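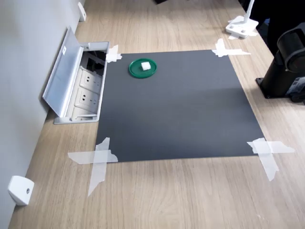

TANBRIDGE, 2023-04-16

Fixed work surfaces on shared tables: interim report
Rowena Lagman and Fiachra Gallagher

1. Purpose

The project compares ways of marking out a small work area on a table that other groups also use. The area has to stay flat, show small light-colored parts clearly, and come off without harming the finish.

2. Setup

A square sheet of dark gray material was laid on the oak-grained tabletop and taped at each corner with white translucent tape. Strips were crossed at three of the corners and run out onto the wood. The corner next to the power outlet box got a short piece only, so that the hinged lid of the box could still open fully.

The test load is a small white cube in a round green plastic lid. The raised rim keeps the cube from sliding off when the lid is moved. Nothing else is kept on the sheet during a trial.

3. Method

Each trial consisted of lifting the lid, setting it down at a new spot, and checking the sheet for creep at the corners. We ran 800 trials over 2 weeks. Mylene Quiambao kept the log. A trial was void if the sheet was touched by hand.

4. Results

Creep was recorded in 52 trials, most of them at the corner with the short strip. The crossed corners held - the tape lifted at the ends before the sheet moved. Light reflected off the sheet made it look paler across the middle, but the cube could still be picked out there.

5. Open items

Retape the outlet corner with a longer strip laid along the side of the box. Repeat the trials on the Morport tables, which have a smoother finish. Removal tests are set for November.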